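Visit report: Rungrueang spoon and flatware works

The Rungrueang plant makes stainless flatware for canteens, hospitals and airlines. I visited in September as one of a party of seven, most of us buyers for institutional kitchens. The tour started at 9:30 and was led by Mayuree Noiphan, the production manager. Hearing protection was issued at the gate and is needed in the press shop from end to end.

Material comes in as coil, in two grades. The 18/10 goes to forks and spoons. Knives are made from a 13 percent chromium steel that can be hardened, with correspondingly lower corrosion resistance. Incoming coil is checked for thickness at both edges and at the center. A coil that fails goes back to the supplier; the plant does not re-roll.

Blanking is done on a line of mechanical presses. Spoon blanks are cut head to tail across the strip to save metal, and the skeleton scrap is baled and sold. At this stage a blank has the same thickness along its whole length. The next operation is cross rolling, where the bowl end is passed between rolls to make it wider and thinner while the handle keeps its full section. Cheaper spoons skip this step, and it is the reason they bend at the neck. Noiphan passed around one of each. The difference is easy to feel and hard to see.

After rolling, the outline is trimmed, the handle pattern is struck, and the bowl is formed in a separate die. The pattern die for the Lerero range was out on a bench for repair. Wear shows first at the shoulder of the handle, where metal flow is greatest. The toolroom welds and recuts dies in house, and turnaround on a simple pattern is 4 days. For a pattern with fine relief they would not commit to a figure.

Fork tines are cut after the handle is struck. The tips stay joined by a thin bar until late in the sequence so they do not spread, and the bar is then sheared off. The inner faces of the tines are polished with abrasive belts. I looked at several forks from the finished racks with a hand lens and found belt marks at the root of the tines on two of them. For hospital use this matters, as food residue collects there. I raised it and was told the root is outside the polishing specification for the standard line.

Polishing takes up more floor than any other department. Dust extraction was good, with ducts at each wheel and very little residue on the ledges. Pieces are degreased in an ultrasonic tank from Wonex, rinsed in deionized water and dried in hot air.

Final inspection is by eye under strip lighting. Usa Phuthong, who runs the section, sorts rejects into repolish and scrap. The commonest fault is a pit in the bowl, usually from grit picked up in forming. Her section also checks handle balance on each new pattern – a spoon laid flat should not rock, and it should be possible to pick it up by the handle without the bowl scraping.

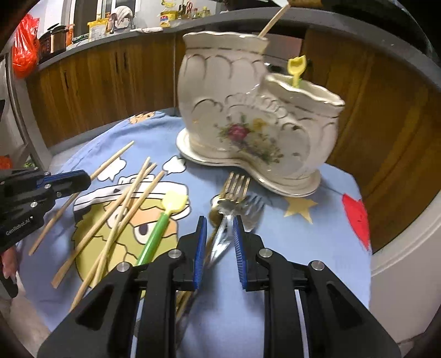 Handle height is set by the curve between the neck and the end of the handle. The plant works to a clearance measured from a flat plate, with the piece resting on the bowl and the handle tip. Airline pieces are flatter so that they stack, and are harder to lift from a tray as a result. Hospital buyers tend to ask for more curve and a wider handle. The Proris range was drawn up for that market and comes in 27 pieces, including a child's set and a soup spoon with a round bowl.

Packing was the weakest part of the visit. Loose pieces were being tipped into cartons with a single paper liner, and handling scratches are likely on mirror finish. Sleeved packing is available at extra cost – I would specify it for anything other than the satin finish.

Samples of Proris in both finishes have been requested, along with the corrosion test sheets for the knife steel. Parking is on the north side of the site. Closed shoes are required.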